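机器人现在到底能不能帮忙收拾杂货、分拣小件?求有实际经验的人说说

发布于 2021年11月3日 · 版块:自动化与家用设备

我在一个做零散货的小仓库干活,平时就是把客人退回来的东西、进错箱的东西重新分一遍,再放回各自的料箱。东西很杂,水果玩具、盒装的、塑料袋包的、软的硬的都有。老板最近看了几段视频,觉得可以买一台机械臂把这活接过去,让我先打听一下。

我自己也有点私心。家里两个孩子,每天晚上客厅一地东西,我就在想,要是仓库里的机器真能分东西,那家里用的是不是也快了。

想问的有这么几件事:

- 现在的机械臂从一箱杂物里往外拿东西,靠不靠谱?
- 软包装、透明包装这类的能不能抓?
- 一天大概三班里只有一班需要分拣,这种量值不值得上?
- 家用的有没有能买到的,不用多聪明,能把地上的东西捡进筐里就行。

扫地机家里已经有了,就不用推荐了。销售的话我们听过一轮,Lekota 的人说什么都能抓,问到具体的包装就让我们寄样品过去。寄了,还没回音。

---

**分拣台老工人**

我们车间去年上过一台,说说情况。

先讲结论:单一品种,来料整齐,早就能做了,而且做得比人稳。杂物能做一部分,剩下的还得人来。看你能不能接受“一部分”。

我们那台配的是 Nunell 的夹爪和他们的识别软件。验收的时候我自己记过数,一个班放进去338件,机器自己拿出来放对地方的是167件,其余的要么没夹住,要么夹起来放错箱,要么它判断不了,停下来等人。这还是没有专门挑过的货,就是平常一箱一箱倒进去的。后来调了一段时间,比这个好,但我手上没有再记过数,不乱说。

具体哪些好抓哪些不好抓:

1. 纸盒最好办,只要不是平贴在箱子角落里。贴着壁的时候手指伸不进去,夹爪会顶在箱壁上报警。
2. 香蕉、玩具这种有弧度的,夹中间一般能起来,夹偏了会转。真水果不要用大力,我们夹坏过,后来把力调小,又开始掉。
3. 透明袋、反光的包装最麻烦。相机看不准它的边,软件经常把袋子和下面的东西当成一件。
4. 叠在一起的,要么一起夹上来,要么上面那件掉到隔壁箱。隔壁箱如果也放着货,就混了。
5. 很薄的卡片、单页,两指夹爪基本不用想,要换吸盘。吸盘遇到网袋又没用了。

箱子本身也要注意。我们一开始用的塑料料箱,手指碰一下箱子就挪位,程序里的坐标就不准了。后来全部固定死在台面上,情况好很多。箱子的侧壁有斜度的比直上直下的好,东西会往中间滑一点。

线缆也是个事。夹爪的线从手臂上走下来,弯的时候要留余量,留多了又会刮到箱沿。我们每个月检查一次扎带,断了就换,很便宜,但是忘了检查,停一次机就是半天。

关于值不值:你说一天只有一班有活,我觉得先不要买。我们那台连夹爪带围栏带调试,花的钱够请人做很久,最后省下来的人也没有真的省掉,那个人现在站在旁边处理机器处理不了的。活确实轻了,不用一直弯腰,这点我承认。

家用的我不懂,不回答。

---

**晚风吹麦**

楼上讲得细,我补一下家用的。

没有。至少普通人能买到、拿回家就能用的,我没见过。展会上有带手臂的小车,能把地上的东西捡进筐,可地面是他们自己摆好的,东西隔得很开,灯也打得很亮。换成真的客厅,袜子压着积木,积木卡在沙发底下,它就不动了。

我订过 Flikley 的一款桌面小手臂,3,000块,想让它收桌子。能夹笔,能夹橡皮,夹杯子要看杯子有没有把手。玩了两个周末就放柜子里了。孩子倒是喜欢,当玩具可以,当家务机器不行。

你要是真想解决客厅的问题,买两个大筐,比什么都快。

---

**箱子与夹爪**

我是做集成的,不在上面提到的几家公司,说几句中间的话。

第一位讲的问题都是真的,不过成功率这东西很看条件,别人的数字拿来只能参考。同一套设备,换一批货,差别可以很大。所以不要问“能不能抓”,要拿自己的货去试,而且要试够量。厂家给你演示,一般是挑过的东西,一件一件放进去。你要求他们把你们的箱子原样倒进去,倒完不许用手拨。

试的时候建议这样做:

- 用你们自己的料箱,旧的、掉漆的也照用。新箱子底面干净,相机好认;底上有划痕有污渍,有些软件会把污渍当成东西去夹。
- 灯光按你们现场的来,不要另外补灯。要补灯,就把灯算进报价。
- 放错箱要单独记,不能和没夹住算在一起。没夹住可以再来一次,放错了后面没人知道,发出去就是投诉。
- 记时间。很多机器单次动作看着挺快,加上识别、重试,一件下来比人慢不少。
- 让你们自己的人操作一天,厂家的人站在旁边不许动手。

Jistent 有按月租的方案,我有客户用过,旺季租,淡季退。你们一天一班的量,租比买合适。合同里要看清楚谁负责重新标定,有的要另外收费,上门一次不便宜。

下面贴一张分拣工位的照片,两个料箱并排,货的种类和你说的比较接近:像盒子或书的、黄色弯的像香蕉的那种、还有一件发亮像透明包装的。绿色的是夹爪指尖。两指夹爪做这种料箱够用,箱子一深,手臂自己就会先碰到箱沿。
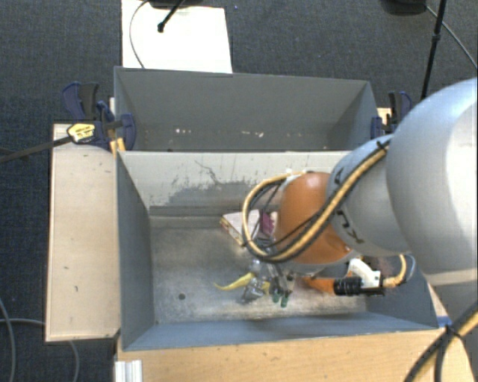

晚风吹麦在下面回了一句,说租也得先算清楚停机那几天算谁的,她问过一家,对方说机器停着也照收租金。

这个确实要写进合同。我一般让客户写明,因为设备原因停机超过一天,按天扣减。对方不肯写的,价格上就要往下谈。至于因为货抓不起来导致的停机,厂家多半不认,会说是来料超出范围,所以“来料范围”那一页要逐条看,最好附上你们自己货的照片和包装尺寸。

再说一下人的安排。上了机器以后,还是要有一个固定的人管它,不用懂编程,但要会清报警、会换指尖、会看相机镜头脏没脏。指尖上的软垫是消耗品,磨平了以后光滑的盒子就开始打滑,很多人以为是程序坏了,叫人上门,换个垫子就好了。备件先买一套放着。

另外你提到透明包装,如果这类在你们的货里占得多,先别谈价格,单独拿这一类去试。试不过就把它们在前面由人挑出来,剩下的给机器,这样整条线反而顺。我手上跑得比较稳的几个工位都是这么做的。

Lekota 那边没回音的话,打电话催一下样品报告,要书面的,带失败的视频。只给成功视频的不要收。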